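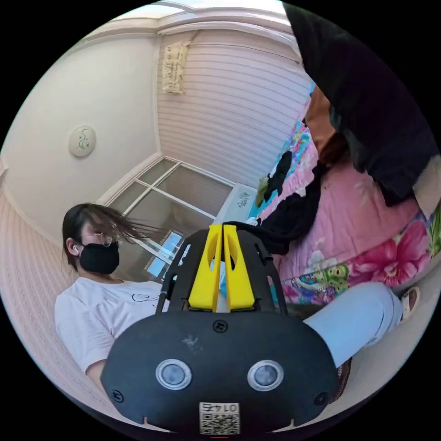
1/ Glasses plus a fabric mask, by a window. Dusting season has started in our house, so a thread on keeping lenses clear while sorting the back room. Notes are from my own cleaning log, November onward.

2/ Fog is warm breath leaving through the top edge of the mask and condensing on a cooler lens. Fix the leak first. Sprays and wipes come second.

3/ Fabric masks without a nose wire leak most. I sewed a strip of Hadau garden tie into the top hem of mine. Cut it short of the hem at both ends and fold the tips over or they work through the cloth.

4/ Seat the mask high, then set the glasses on top of the fabric. Thin frames put less weight on the cloth than thick ones and need a tighter wire. Check by breathing out hard, twice.

5/ Fabric is fine for the visible stuff (lint, shelf dust, pet hair). It is not a respirator. Sanding, mold or old insulation needs a rated mask with a proper seal, and I don't cover that here.

6/ Lens treatment: one drop of dish soap per side, spread with a fingertip, buffed dry with cotton. Lasts me one session. Check with your optician first if the lenses are coated.

7/ I also tried the Gelleck anti-fog gel. Clear for longer than soap, but it left a smear at the rim that took two washes to remove. Went back to soap.

8/ Ear loops, glasses arms and earbuds all compete for the same space. Order that works: earbuds, mask, glasses. Removal is the reverse. Pull the mask off first and an earbud goes under the shelving.

9/ Loose hair at shoulder length gets under the arms of the glasses and breaks the seal at the cheek. Tie it back before the mask goes on.

10/ Window open, door open, fan in the doorway blowing toward the window. Dust high shelves first and leave the room for 30 minutes before doing the floor.

11/ Wash the mask after each session, hot cycle, wire removed. Mine goes in a Vivard mesh bag so the loops don't wrap around everything else.

12/ Next thread: shelf liners. The Purba ones curl at the corners and I have measurements.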